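Plurnitcombe Shared Kitchen
Progress report to the Cassim Fund, second period
Prepared by Rosine Lemaire, 25/07/2023

Where we are

When you gave us 2000 to turn the kitchen at Plurnitcombe into a place where people could find a cup, the application used the phrase "improved domestic storage." I wrote that phrase and I stand by it. What it has meant in practice is a table, a great many bags, and a long conversation about what counts as food.

The table stage is now mostly behind us. The rule was that anything living on the countertop or on top of something else had to come to the table and be sorted there, in full view, before it could be given a home. People were very willing to bring things to the table. Taking them away again has been slower. The starfish and seashell tablecloth, which I had meant to replace out of the grant, has stayed, mainly on the grounds that we so rarely saw it.

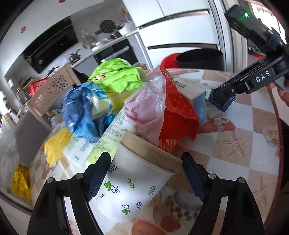 Bagged goods remain our largest category and our least disciplined one. A bag gets opened, folded over once with good intentions, and pushed behind another bag. We have agreed that open packets go in the first row and sealed ones behind, and that a second packet of anything waits its turn. I would describe compliance as seasonal.

Paper cups have their own line in this report because they had their own line in the budget, and because your last letter asked. We had two complaints from users: that there were never any cups, and that there were cups everywhere. Both were correct. The cups had been going wherever the last person happened to be standing, and the next person, finding none in the obvious spot, opened a fresh sleeve. The new arrangement is one stack, upright, in one place. The printed ones and the plain brown ones may share it. I had drafted a policy keeping them apart and was talked out of it, and I can report that life has gone on.

What has slipped

The cardboard. I said in November that all boxes would be flattened and gone by this report, and they aren't. Boxes come in with the groceries, somebody sees that a box is a good box, and it is kept for a purpose to be decided later. We have brought the number down a long way. The remaining ones are being used for sorting, or so I am told whenever I pick one up.

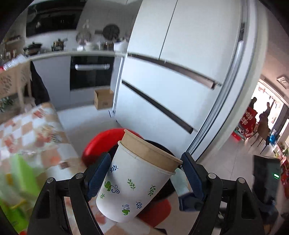 The refrigerator was never part of the original plan and has taken up more hours than anything that was. Nothing is wrong with it - it is large, it has plenty of doors, and it keeps things cold. The trouble is that people with that much room stop making decisions. We cleared it out over 2 sessions and have given each compartment a single use, written on a card. One card has already been amended in pencil to include "sauces, misc." I have let it stand.

The shelf unit from Wimumport arrived 11 days late and without its brackets. The supplier has sent the brackets. They are for a different shelf unit. A third delivery is promised, and in the meantime the unit is leaning in the hallway, where it is storing coats very well.

Money

We are within budget. The shelving was the largest item, followed by lidded containers and labels. There is a small amount left over from the tablecloth that was not bought, and I would like your permission to spend it on clips for the open packets. They are sold in packs of 30. I would like more than one pack.

Next period

Shelf unit up, once it can be. Bagged goods off the table and staying off. A visit from our counterparts at Urbridge, who finished their own kitchen last year and have offered to look ours over. I have accepted, and have asked them for plenty of notice.

Receipts are attached separately, in date order apart from the one that had been used as a bookmark.

Rosine Lemaire
Plurnitcombe Shared Kitchen

This site uses cookies to remember your settings. Accept | Manage choices

Contact us | © Plurnitcombe Shared Kitchen | Back to top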